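Kistau Disassembly Cell: Equipment Planning Record 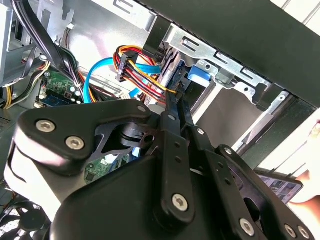
Gripper at an open desktop case, fingers near the SATA connector at the drive.

Purpose
This record supports the equipment request for the Kistau disassembly cell, in which drives and cables are removed from retired desktop computers. It is intended for budget holders at the Kistau and Tindora sites.

Contents
- images: wrist camera stills of work inside desktop cases
- costs: quotations and the spare parts list
- plan: delivery and installation schedule

Equipment requested
Arms: 2, one per bench
Grippers: 2 fitted, plus 2 spare sets of fingers
Wrist cameras: 2
Bench fixtures: 6, to be supplied by Bosteo

Planning basis
The cell is planned for 700 computers in its first year. A service contract is to be priced separately and must cover the fingers, linkages and gripper screws. Spare parts are capped at 1,000 per bench, in the currency of the quotation. Shipping is excluded from this cap.

Limitations
Cable layouts and drive cages differ between computer models. The stills should not be used to estimate cycle times. Prices for the Tindora site have not been received.

Review
Quotations close on Fri 12 May. Late quotations will be held for the next budget round.

Contacts
Budget and purchasing: Ayten Kahraman
Installation and images: Orhun Soylu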